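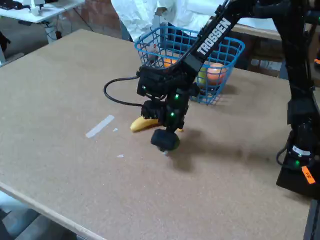
Fig. 3.1. Trossen arm with the gripper above the banana, basket behind.

Unit 3. Reviewing a packaged manipulation kit
Notes: M. Zein, R. Jayasinghe

The service under review is Zavura, a hosted training package sold by Lallberg. The customer supplies the arm and the recordings; Zavura returns a policy. The entry plan accepts up to 300 recordings per task. Our set holds 183.

Points to check in the offer:
Supported grippers and joint limits
Ownership of uploaded recordings
Price of retraining after a change of object

Soft, curved objects are a weak point in the vendor's documents – grip width is given, contact force is not.
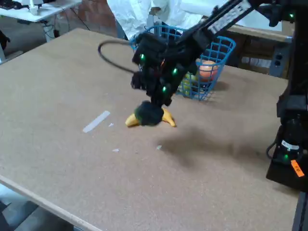

Fig. 3.2. Gripper pad on the middle of the banana, both ends exposed.

Note how much of the fruit the pad covers in Fig. 3.2. A camera placed only on this side loses the contact area. Read the section on camera placement before Thursday and bring one written question for J. Gachanja.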